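**Low flying over the valley again - anyone know what they were?**

**kestrel_watch** wrote:

Two fast jets over the reservoir just after lunch, heading north east, very low. Grey, single tail I think. Gone before I got the binoculars up. Third lot since October and I can't find any notice on the low flying timetable page. Anyone further up the valley get a better look?

**Mareike Reuter** wrote:

Heard them, didn't see them. Windows rattled. Dog under the stairs for an hour. There was a tanker up over the coast at the same time, so maybe an intercept?

**oldsweat216** wrote:

Not an intercept. An intercept goes out high and fast and over the sea, they don't come down a valley at chimney height first. Training sortie, simple as that. We used to do the same run in the eighties, in at the dam, out at the quarry.

**kestrel_watch** wrote:

Fair enough but why nothing on the timetable?

**oldsweat216** wrote:

Timetable only covers the booked areas. Everywhere else is open season on weekdays, down to whatever the height limit is for the type.

**Ziltedeo** wrote:

Think you're wrong about the intercept oldsweat. Scanner was busy from mid morning, lots of chat on the tanker frequency, and the tanker did 5 laps of its track, then went home early. Doesn't do that for a training day. Something was up north, whether they tell us or not.

**oldsweat216** wrote:

Tankers go home early for all sorts. Loo broken, weather, customers didn't turn up. You can't build a Russian bomber out of that.

**Ziltedeo** wrote:

Didn't say bomber. Said something.

**Sabine Hollmann** wrote:

Can I ask the daft question. If it was an intercept would it be announced? My brother in law says they always put out a press release with photos.

**Remilix** wrote:

Not always Sabine. Sometimes same evening, sometimes a week later, sometimes nothing at all if the other lot turned back before anyone got alongside. The ones with nice photos make the news and people think thats all of them.
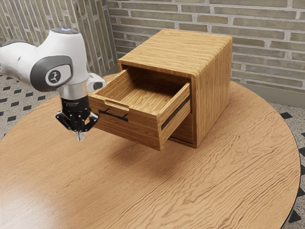

Back to the jets - I've been keeping a log since the autumn and can put it up if people want it. Time, direction, rough height, weather, what the tanker was doing. Not scientific, done by ear half the time. For height I try to picture everything from the far end of the valley at tabletop scale, same sort of view as that round wooden table with the little cabinet standing on it, and judge how far over the "cabinet" (the church, in my case) they went. Today they'd have been barely clear of it. I had 600 ft down to start with, then crossed it out.

**kestrel_watch** wrote:

Yes please to the log! Would save me scribbling on envelopes.

**oldsweat216** wrote:

If you're judging height by the church you'll be out by half. Everyone underestimates. They're bigger and higher than they look and the noise does the rest.

**Remilix** wrote:

Possibly. But I'm out by the same half every time so the log still shows lower than lower.

**Kohlhase** wrote:

Farmer's view. Don't care who they're chasing. Ewes in lamb in the bottom field and they went through the hedge. There's a complaints line and you need the time to the minute, which way they went and a grid ref. Last time I only had "dinner time" and got a very polite letter back, nothing else.

**Mareike Reuter** wrote:

Sorry to hear that Kohlhase. Any lost?

**Kohlhase** wrote:

No. Hedge wants doing though.

**Stelteo** wrote:

I'd sooner have the noise than not have the jets tbh. With things as they are they need to practise somewhere.

**Kohlhase** wrote:

Then they can practise over yours.

**Stelteo** wrote:

They do, I'm under the turn at the quarry end! Anyway got a decent look from up there. Definately two, twin engines, twin tails. So not what kestrel said.

**kestrel_watch** wrote:

Happy to be corrected, I had about a second and a half. Twin tails would make them visitors then?

**oldsweat216** wrote:

American most likely, if Stelteo's eyes are any good. Which rather does for the intercept theory Ziltedeo.

**Ziltedeo** wrote:

Does for those two. Doesn't explain the tanker.

**Remilix** wrote:

Log going up tonight under the sticky, dated 2023-01-29 at the top so you know which version. Kohlhase, I've got the time to the minute for today if you want it for the complaint, will message you.

**Kohlhase** wrote:

Ta. Got the grid ref already.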